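Trillerero Institute > Student Robotics > Papers > Garment Sorting Project

15 December 2021
By the Cisteo Student Manipulation Group

3. Data Collection and Task Design

3.1 Course setting

The work reported in this section was carried out in the second-year project course at the Trillerero Institute. Students worked in teams of up to 7 and shared a single arm, a Jitton unit with a parallel gripper and a wrist camera. The course began in April, and the first weeks were given to safety training, calibration, and practice with rigid blocks. Clothing was introduced only after each team had passed the block test.

The task was the same for all teams. A small pile of garments is placed on a flat surface, and the arm must pick one garment, lift it clear, and release it in the bin assigned to its main color. Teams were free to choose where to grasp. They were not permitted to rearrange the pile by hand once a trial had started.
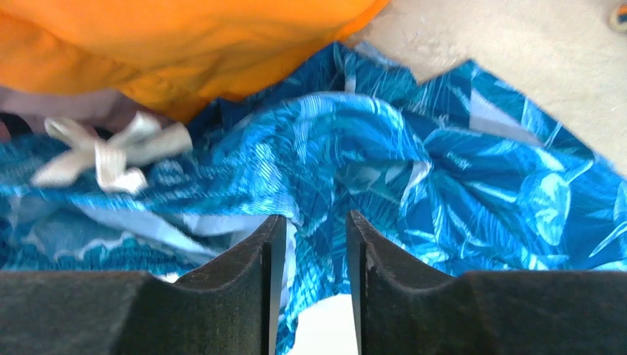 Grasp selection proved to be the main point of difference between the teams. The first approach, used by most of them in the early trials, was to aim for the center of the largest region of one color. The second, adopted later, was to look for a raised fold and close the fingers across it. Printed cloth makes both approaches harder, for the edges of a pattern can be mistaken for the edges of the garment. In Figure 1 the blue leaf print carries many pale outlines, while the orange item that overlaps it has a plain surface and a boundary that is far easier to trace. Trim is a further source of error. A ribbon bow such as the one resting on the gathered section offers a narrow, high-contrast target, and an early version of the detector ranked features of this type above the folds. The teams agreed to mask them.

Figure 1. Wrist camera view with the gripper open at a pile of mixed garments.

3.2 Recorded trials

The full set contains 832 trials. Each trial was labeled by two students working apart, and cases of disagreement were settled by the course instructor. A set of 100 trials was held back for the final evaluation and was not shown to any team before that date — a rule carried over from the Guerreiro exercise of the previous year. Of these, 80 used piles with at least one printed garment.

Labels were limited to the grasp point, the garment selected, and the outcome. We considered adding a label for fabric type but left it out, as the students' judgments from camera views alone were not consistent enough to be of use.

Back to top | Contact: Student Robotics Office, Trillerero Institute | © 2021 Cisteo Student Manipulation Group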